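Kornura Open Windows

Kornura Open Windows is a set of custom build-mode objects for the life simulation game Ula. It was created by Katalin Kelemen and released without charge through the fan site Mevaneck on 2/28/21. The set separates window frames, sills and awnings from the walls they were originally tied to, so that players may combine them freely.
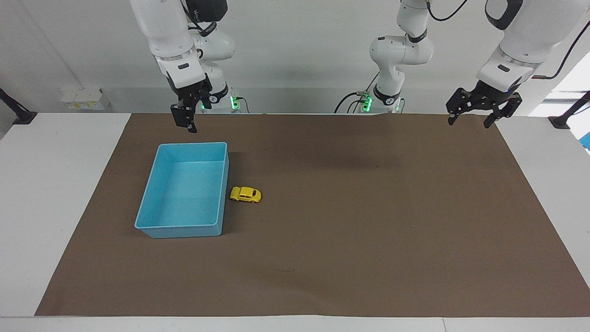
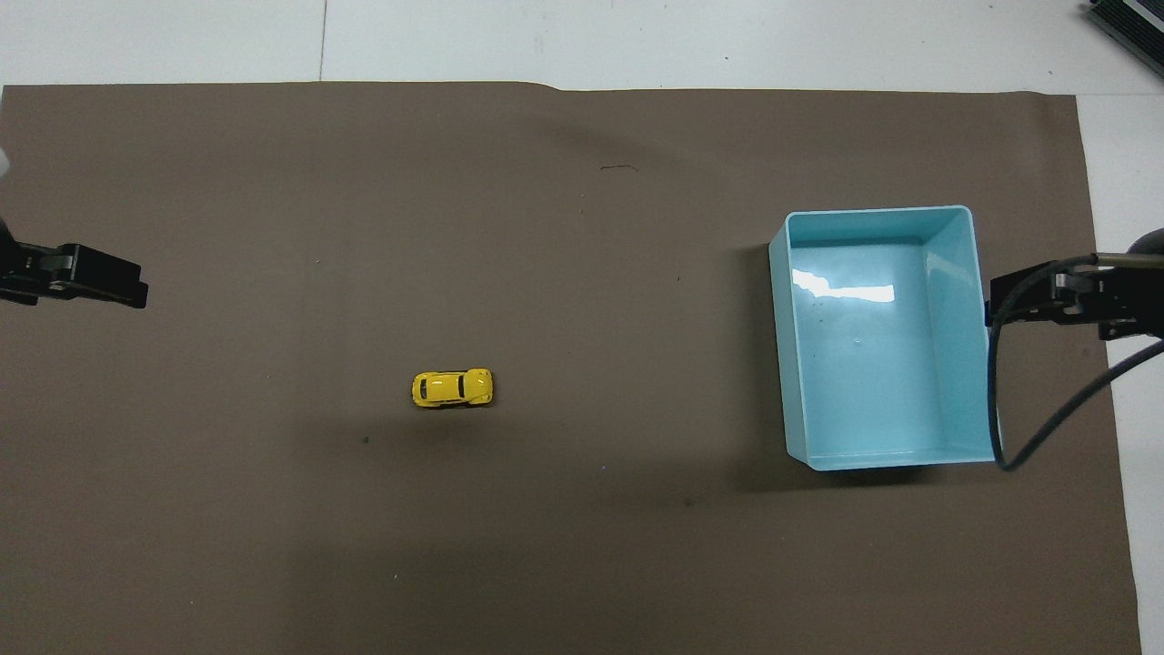 The first release contained 41 objects in 10 color options. Awnings were designed to match the base game's doors, while the sills were given a lower polygon count than the originals – a change intended to help players with large neighborhoods. Each object occupies a single tile and can be recolored separately.

Kelemen began work in January of the same year, using meshes left unfinished by Nimal Sivakumar. Additional textures were supplied by Sabina Sultana, who also prepared the catalog descriptions. The files were downloaded 2805 times in their first week.

An error in the early version caused awnings to disappear when walls were lowered. A corrected package, tested by Teresa Nic Giolla, replaced it and is required for the later Anghel add-on. Anghel introduced diagonal frames and priced all sills at 285 in the game's currency. Earlier recolors remain compatible with both packages.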